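Ticket 753 - Guest Wi-Fi drops at Lenddale
Opened by: Ubaldo Pagano
Status: Waiting on Monday check

Update 1
Great news, I can reproduce it! Laptops on the guest network lose their connection every 9 minutes, like clockwork. The staff network is fine. I swapped the Dixit router's power supply, no change.

Pale wood tabletop, both shots: 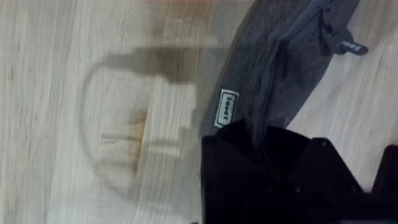
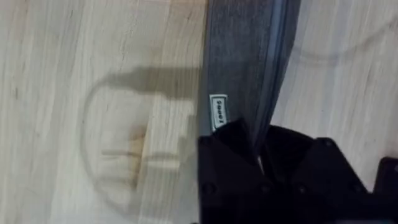

Update 2
Found a super promising clue in the log - two boxes are handing out addresses. The old Nillell unit was still doing it from 111 up to 200. Turned that off and we've had a steady connection all afternoon. Love it! Leaving the ticket open until Fidville confirms.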